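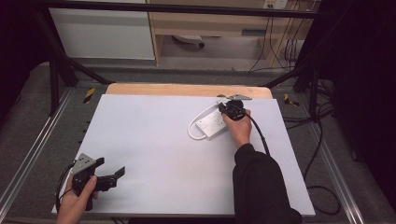
Kabel und Steckdosenleisten am Arbeitstisch - unsere kleine Galerie

Im Dezember haben wir angefangen, die Arbeitstische in der Werkstatt Plamton neu zu ordnen. Ich habe die Texte geschrieben, Kam-wah Yip hat die Bilder ausgesucht. Es geht um einfache Sachen: wo eine Steckdosenleiste liegt, wie das Kabel läuft und wie viel Platz auf dem Tisch übrig bleibt.

Weiße Leiste auf weißer Platte, der Stecker ist schwarz. Diesen Kontrast mag ich sehr, man findet die Dosen auch am Abend schnell. Das Kabel der Leiste darf bei uns einen weiten Bogen machen, denn ein scharfer Knick tut ihm auf die Dauer nicht gut. Wer die Leiste etwas schräg hinlegt, kommt mit der rechten Hand bequemer an die Dosen - so ist es jedenfalls bei mir.

Die helle, matte Fläche ist der Teil vom Tisch, den ich am liebsten habe. Lok-yiu Tse wischt sie nach der Arbeit mit einem feuchten Tuch und ein wenig Spülmittel ab, das dauert 2 Minuten. Scheuermilch benutzen wir nicht mehr, sie macht auf solchen Platten mit der Zeit glänzende Flecken.
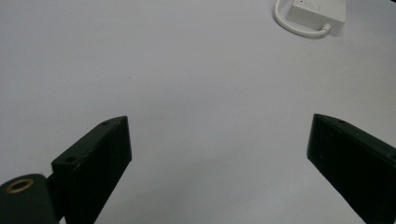

Darf man zwei Steckdosenleisten hintereinander stecken?

Bei uns ist das nicht erlaubt, weil die erste Leiste dabei überlastet werden kann. Wenn die Dosen nicht reichen, nehmen wir eine längere Leiste mit 8 Plätzen und stecken sie direkt in die Wand.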